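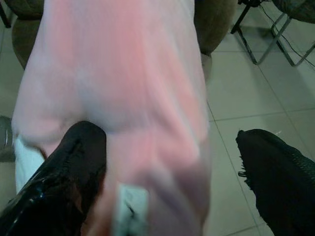 Tuesday, May 10, 2022

Granum, soft goods handling. Purpose of today: go through the working rules for cloth pick-up line by line, strike what we do not follow, and write down what we do follow but never put on paper. Draft goes to Nurnerbridge for comment, then becomes the bench standard until the August review.

Current sheet is version 4. It was written for boxes and bottles and shows it. Half the clauses assume a part with a fixed outline.

Clause 1, workspace. Stays. Arm speed limited to the reduced setting whenever a person is inside the marked area. Stop button within reach of whoever is running the episode, and tested before the first run of the day. Added: the person holding the stop button does not also tidy the cloth. We have been doing both jobs with one pair of hands and it needs to end.

Clause 2, floor and surroundings. Rewritten. The old text asked for a clear floor out to 2000 mm from the base. In a furnished room this cannot be met and has been ignored, which is worse than a weaker rule that people keep. New text: chairs and stools may stay where they are, but their positions are fixed for the session and entered in the planner as keep-out volumes, legs and cross bars included. Cables are either taped down or routed outside the reach of the arm. A cable lying loose across tiles is a stop condition on its own, for feet as much as for the arm.

Tubular legs are a poor target for the depth sensor. Thin, shiny, full of holes. Enter them by hand with a box round the whole base.

Clause 3, fingertip condition. New. Fabric fingertip covers fray, and we have no limit for it. On soft items this matters more than on hard ones: loose fibres catch on the weave, the cloth comes away late on release, and the placement is wrong for a reason that never shows up in the log. The strip on the inner edge of the left finger looks frayed and the cover on the right finger has a ragged upper edge with tufts standing off near the tip. Under the new text both go on the replace list.

Proposed limit: any tuft that can be pulled longer by hand, or any fray that reaches the contact face. Replace covers in pairs. Mixed pairs give uneven friction and the cloth walks towards the grippier side. Log the change with the episode number. At present the only record is a pencil tick on the drawer.

Spare covers come from Zhong, 30 to a pack. Open question whether the Hornora ones would fray less. They are stiffer and the edge is bound, but they sit badly at the tip. Not tested on cloth. Do not mix them into production runs until they have been.

Clause 4, grasp rules for cloth. Mostly new.

4.1 Take the cloth at a fold or a bunch, not on a flat run, unless the task is flattening.
4.2 Both fingers must be past the near edge of the fabric before closing. If one side has floor showing between finger and cloth, re-approach. Do not close and hope.
4.3 No grasp on labels or sewn-in tags. They slip, and if they do hold, the load goes through a few stitches.
4.4 Where a second fabric shows from underneath, treat the pair as one item of unknown thickness and lift slowly to the first check height before deciding.
4.5 Closing force starts at the low setting. One step up per retry, three tries, then hand over.

On 4.4: there was argument last month about whether a lining and a separate garment should be handled differently. From the wrist view you often cannot tell which you have. The rule should not depend on a judgement the camera cannot support.

Clause 5, wrist images. The old text rejected any image with motion blur. Applied strictly this throws out most of the useful cloth data, as the cloth moves when touched. Change: keep blurred images if the background is sharp enough to place the fingers. Grout lines do well for this on a tiled floor. Reject only if neither the fingertips nor the background can be located. Episodes 602 and 700 were both rejected under the old rule and should be looked at again.

Cloth hanging in front of the lens is allowed, but flag it. A camera full of fabric cannot confirm clearance – the keep-out volumes have to carry that load by themselves, hence the fuss in clause 2.

Clause 6, hygiene. Items that go on the floor are washed before going back in the bin. Items with pins, wire or hard fastenings stay out of the cloth set altogether. Carried over unchanged.

Struck: old clause 7 on barcode orientation, old clause 9 on crushed corners.

Still to do:
Measure pull-off force for a frayed cover against a new one, same cloth, low setting.
Write the replace list into the start-up check so it cannot be skipped.
Ask Nurnerbridge whether their planner accepts hand-entered boxes without a restart. Ours does not, and it costs the first part of every session.
Renumber after the strikes. Version 5 on the cover, old sheets off the wall.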